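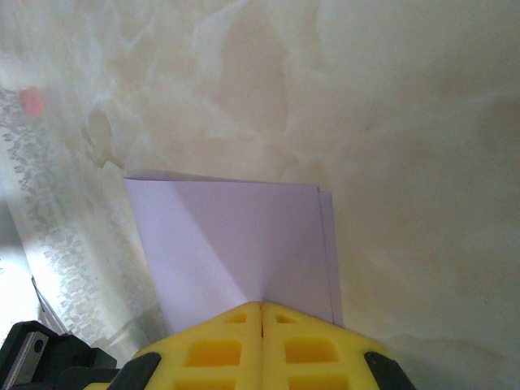

Second chambers are seldom loved, and the case for them has to be made again in every generation. The present proposal to limit the revising chamber to 10 sitting days on any bill sent up to it is presented as a matter of efficiency. It deserves to be judged as a change to the constitution.

The power to delay is a modest one. It does not allow unelected members to overturn the will of the elected house, and it should not. It allows them to ask ministers to explain a clause that was never debated, and to send it back with better words. In the last session the chamber made 200 amendments to government bills, of which ministers accepted 124. Most were technical. Several corrected errors that would otherwise have been left to the courts.

Supporters of the limit, Nigel Birkett among the most able of them, argue that voters expect a government to deliver its program without obstruction. That argument has force where a measure was placed before the electorate. It has much less where a bill was drafted in haste and passed by the lower house in a single Thursday sitting, as has happened 3 times under the current government.

Verena Hämmerli has suggested a fairer course: a fixed timetable for bills promised in a manifesto, with the existing powers kept for everything else. Her plan leaves open the question of who decides what a manifesto promised -- a question on which parties rarely agree -- but a joint panel of both houses could settle it.

The bill returns in November. Members on all sides should decline to pass the limit in its present form and should ask for the Hämmerli plan to be examined first.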